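Lettre de l'atelier, 4 juillet 2023

Cellule de dévracage : où on en est

Vite fait, parce que le bulletin part ce midi et que j'ai encore les mains pleines de graisse. Plusieurs d'entre vous ont demandé pourquoi la cellule KUKA d'Ustthorpe ne tournait plus la semaine passée. Réponse courte : les câbles. Réponse longue ci-dessous.

Le faisceau d'abord. Dariusz Witkowska l'a ouvert sur toute la longueur du poignet. Gaine marquée à l'endroit où elle frotte contre l'axe 5, un conducteur du capteur de doigt presque à nu. Ça expliquait les défauts fantômes : pince annoncée fermée alors qu'elle ne tenait rien, arrêt, acquittement, on repart, re-arrêt. On en a relevé 86 au journal depuis mars. Câble remplacé, connecteurs refaits, boucle rallongée pour que le poignet puisse tourner sans tirer dessus. Merci à Emach pour le câble, livré plus vite que promis.

Ensuite le bac. Il avait bougé. Pas beaucoup, 2 mm côté opérateur, mais le robot descend toujours au même point, lui, et les prises le long de la paroi finissaient en raclage. Annick Turcotte a tout repris : position du bac, repère, base recalculée avec la pointe de mesure. Trois fois, parce que la première base était enregistrée sous le mauvais numéro (c'est moi, désolé).

Essais de prise avec les blocs, les verts et le rouge. Toujours en vitesse réduite, pendant sorti, quelqu'un à côté. Les poses en diagonale restent les plus pénibles, l'approche doit tourner et c'est là que le faisceau travaille. 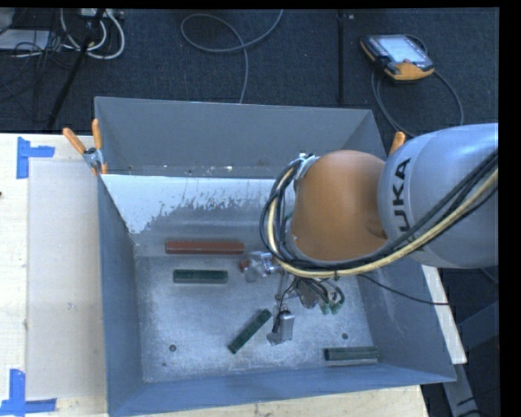

Cellule d'Ustthorpe : le bras KUKA au-dessus du bac, trois blocs verts et un rouge au fond.

Bilan des essais : 206 cycles, 79 avec le bloc rouge. Deux prises ratées, toutes les deux contre la paroi inclinée, aucune due au capteur. Chanida Srisuk a récupéré les journaux et regarde si on peut décaler l'approche de ce côté là sans refaire toute la trajectoire. Réponse dans le prochain numéro, si elle a le temps.

Pour l'entretien, ce qui change :

Contrôle du faisceau à chaque prise de poste. À la main, bras arrêté, énergie coupée. On cherche les points durs, les traces de frottement, un collier qui a glissé. Si la boucle touche le poignet, on ne démarre pas et on appelle Dariusz.

Serre-joints du bac : on regarde, on serre, on note. Les fixations définitives sont commandées chez Zastton, pas de date ferme. En attendant, défense de déplacer le bac « juste pour passer le balai ». Si vous l'avez touché, dites le, la base se revérifie en un quart d'heure.

Fond du bac à aspirer en fin de journée. Pas de soufflette, la poussière va droit dans la pince.

Teach pendant : on le raccroche après usage. Le câble aussi, en boucle large, pas plié derrière l'armoire.

La fiche papier est refaite, Kamonchanok Ongart en a mis une copie dans le classeur de la cellule. L'ancienne version est à jeter, elle donne encore le vieux couple de serrage pour les doigts.

Reste à faire : une vraie protection textile sur la partie basse du faisceau, des doigts de rechange (Prasertsri nous fait un devis), et la sauvegarde du programme, qui traîne toujours sur une seule clé USB. Prasert Srisuk s'occupe de la sauvegarde, et cherche aussi un deuxième volontaire pour la formation au changement d'outil. Une demi journée, sur place. Lui écrire directement, ou laisser un mot dans le casier de l'atelier.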